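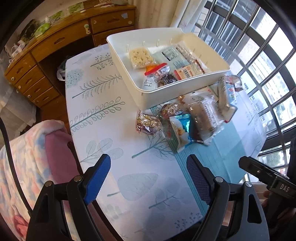
Attachment 1: cream-white bin on the table by the window.

Ticket: Oltenwood Home, customer support
Subject: Discount code not applied, order total wrong
Status: Closed

Customer, Wednesday 09:10
I ordered two of the large storage bins from your site and the code from the newsletter did nothing. The basket said "code accepted" but I was charged the full 1365. With the code it should have been lower. I have tried it again with a new basket and get the same thing. Firefox on a laptop.

Support, 10:25
Thank you for getting in touch. Please tell us whether you were signed in when you entered the code, and whether you paid by card or through Skotero.

Customer, 10:40
Signed in. Paid through Skotero. The code went in before I picked the delivery option.

Support, 11:55
We have repeated this on our side. The discount shows in the basket, then drops off when the delivery option is changed from collection to courier. The payment page is sent the old total. Card payments are not affected. Passed to the web team.

Internal note, 13:15
Fault is in the basket refresh. Changing delivery clears the discount line but leaves the message on screen. Started with the last update to the Skotero module. Baskets under 900 are fine as the code does not apply to them anyway. Old module put back on the test site, code now holds after three changes of delivery option.

Support, 15:30
The fault has been found and the fix is now on the live site. We have refunded the difference through Skotero. It can take up to 30 hours to show. Your order itself has not changed and there is no need to place it again.

Customer, Friday 08:50
Refund is there, correct amount. The confirmation email still shows the old total, can you send a new one for my records?

Support, 09:35
New confirmation sent with the corrected total. Closing this ticket. Replying within 24 hours will open it again.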